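Kerslake release teaches robot arms to change their minds

Imirska, the Drarnton software firm best known for making robot arms pause at awkward moments, has put out a new version of Kerslake, its motion planner. The headline feature is that the arm may now abandon a plan halfway through and make a better one. Earlier versions could abandon a plan too, but they did so by stopping dead and displaying a message that read "goal state inconsistent," which users came to know well.

The update went to paying customers in March, and the free edition followed at four in the afternoon on what the company had promised would be a morning.

Kerslake sits between the part of a system that looks at things and the part that moves. It takes in a guess about where an object is and hands back a path for the joints. Until now it treated the guess as gospel. If a vegetable rolled while the arm was on its way, the arm went to the place where the vegetable used to be, closed its fingers with great care, and reported success.

In the new release the planner asks the camera for a fresh guess 30 times a second and compares it with the one it started from. Small differences are folded into the path as the arm moves. Large ones trigger a new path, which Imirska says takes 11 milliseconds to work out on the desktop machine it uses for testing. The company did not say what else that machine was doing at the time. The answer is thought to be nothing.

"The old planner was very confident," said Alby McPhee, who leads the planning group. "We've spent a year making it less confident. It's harder than you'd think to sell that to people."

Customers will at least get something to look at. The release comes with a viewer that draws the current path in blue and the rejected ones in gray, so that an operator can see how many worse ideas the arm had before settling on this one. In a demonstration for visitors the gray lines soon covered most of the screen. McPhee said this was a display setting.

Grasp selection has also been reworked. The planner used to pick the grip with the highest score and stick with it through thick and thin. It now keeps a short list and scores the list again on the way down, with extra weight for grips that leave the fingers clear of whatever the object is sitting in or next to. Baskets, bowls and trays with raised sides were the main source of complaints, and they account for most of the 165 tickets closed in this version. A further group of tickets, concerning cables, has been moved to a later milestone for the third time.

Imirska runs its grasp tests on groceries, on the grounds that they come in unhelpful shapes and the supermarket is across the street.

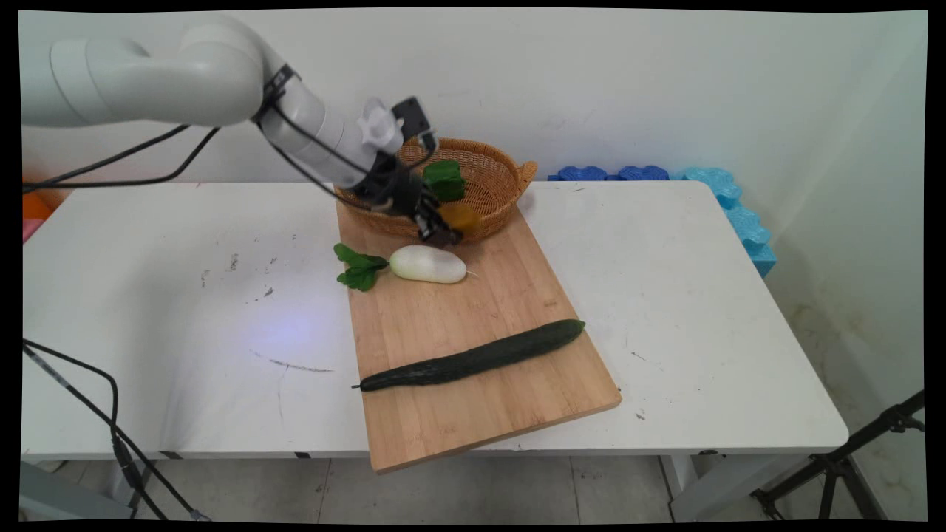 Does the new planner need a depth camera?

A depth camera is recommended, though the planner will also accept object positions from an ordinary color camera if the table height is entered by hand. Accuracy drops in that mode, and the re-planning threshold should be set wider to match.

Fivance, which makes warehouse picking software and competes with Imirska when it remembers to, said its own planner had offered something similar for two versions. A spokesperson later clarified that the feature was present but switched off, pending documentation.

Existing users should note that the settings file has changed. The old one will load without complaint and then be ignored, a behavior the release notes list under improvements. A conversion script is included. It handles joint limits and camera positions, but any custom collision shapes have to be entered again, and the script mentions this only after it has finished. The notes also advise running the first few jobs at reduced speed, "until everyone is comfortable."

A full license costs $1,525 per arm per year, unchanged from the last version. Two arms sharing a controller still count as two arms. The free edition has the new planner but leaves out the viewer, so its users will have to imagine the gray lines for themselves.

The next release is expected to deal with objects that are handed to the arm by a person. McPhee declined to give a date, and then gave a season, and then asked that the season be left out.

Contact the newsdesk | Copyright Drarnton Trade Notes, all rights reserved | Back to top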